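Swapping the CPU in an old office tower - how do I do this without wrecking the socket?
Posted in Desktops & Repairs, November
By Ga-eun Yeon

Hi all, long time lurker, first time taking a processor out of anything. I got a used office tower from a clearance shelf at Zirnstead (the kind with the blue plastic latches all over the place) and I want to put a faster chip in it. I've already changed memory and drives in other machines so I'm not a total beginner, but the socket scares me.

So far I've laid it on its side, taken the panel off and had a good look. The power supply takes up the lower part, the drive cage is over on the right, and the socket is pretty much in the middle of the board with memory slots on both sides of it. I have the retention frame open.

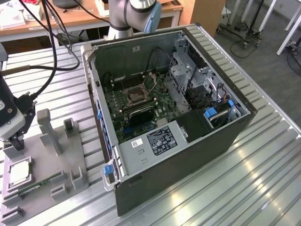 My plan was to buy the replacement from Venasetti, they have one that's on the supported list for this board and it's 30 bucks. My worries are: do I have to take the drive cage out to get enough room for my hands? Do I need to pull all the memory first? And how hard are you supposed to press on the lever? I watched one video where the guy leaned on it and it made a horrible crunch and he just kept talking. I can't tell if that's normal or if he just didn't care!

Also, I have a little tube of thermal paste that has been in a drawer for six years. Still good?

Thanks in advance, I'm a bit nervous about this one.

Humholm

Hey, welcome! You're further along than you think. Getting the case open and flat is half the job, please don't try any of this with the tower standing up.

Leave the drive cage where it is. There's plenty of room over the socket once the cooler is out of the way, and on those office towers the cage can be fiddly to get back in with all the cables behind it. What I would do is tuck the loose cables up along the wall of the case so nothing flops down while you're holding the chip. A bit of masking tape works fine.

Memory you can leave in if you like. I usually pull the sticks nearest the socket, mostly for elbow room, and put them down somewhere they won't get knocked about. Touch them by the edges and keep your fingers off the gold contacts.

Now the chip itself. Unplug the power cord first (I know, I know, but I've forgotten) and hold the power button for a few seconds. Touch bare metal on the case. Then hold the processor by two opposite edges, flat, and line up the little triangle in the corner with the mark on the socket. Bring it straight down over the socket and let go when it's sitting there on its own. 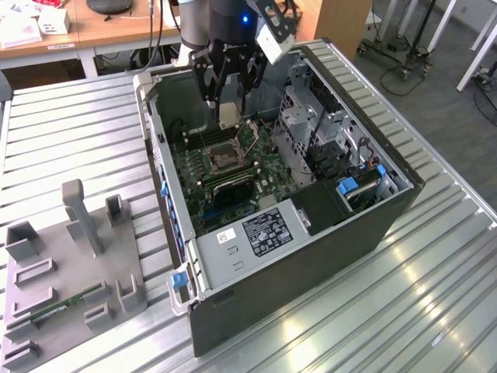
You shouldn't push on it at all. If it's in the right way round it just drops the last tiny bit under its own weight. If it looks tilted, lift it straight up and start over - never slide it, because sliding is what bends pins. I killed a board that way years ago and I still have it on a shelf to remind me.

The lever will feel stiffer than you want it to. Steady pressure, and a little creak is okay. If it stops dead, open it again and check that the chip is seated flat.

On the paste: squeeze some out on a scrap of card. If it comes out smooth, use it. If you get oil and then crumbs, bin it and get a new tube. Pea-sized blob in the middle, then the cooler straight down, and tighten the screws a little at a time in a cross pattern.

One more thing, before you order from anywhere: check the BIOS version. Some of these boards won't start with a newer chip until you've updated, and you have to do that with the OLD one still in. Ask me how I spent a whole evening.

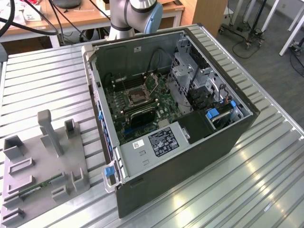
Chae, November

update bios first, yes. Otherwise I'd say get new paste, it's cheap. Mine took over 30 minutes start to finish and most of that was wiping the old stuff off the cooler with a coffee filter and rubbing alcohol. Don't use paper towel, it sheds.

Also take a photo of the fan cable before you unplug it. I didn't and had to go hunting for the right header.

Comments

Ga-eun Yeon: Thank you both so much!! Humholm, the part about not sliding it is exactly what I needed to hear, because sliding it is totally what I would have done. BIOS is pretty old so I'm going to update that tonight before I order anything.

Humholm: Good plan. Shout if it beeps at you.

Chae: if it beeps it's usually the memory not pushed in all the way

Ga-eun Yeon: Paste came out as oil and crumbs by the way. New tube it is.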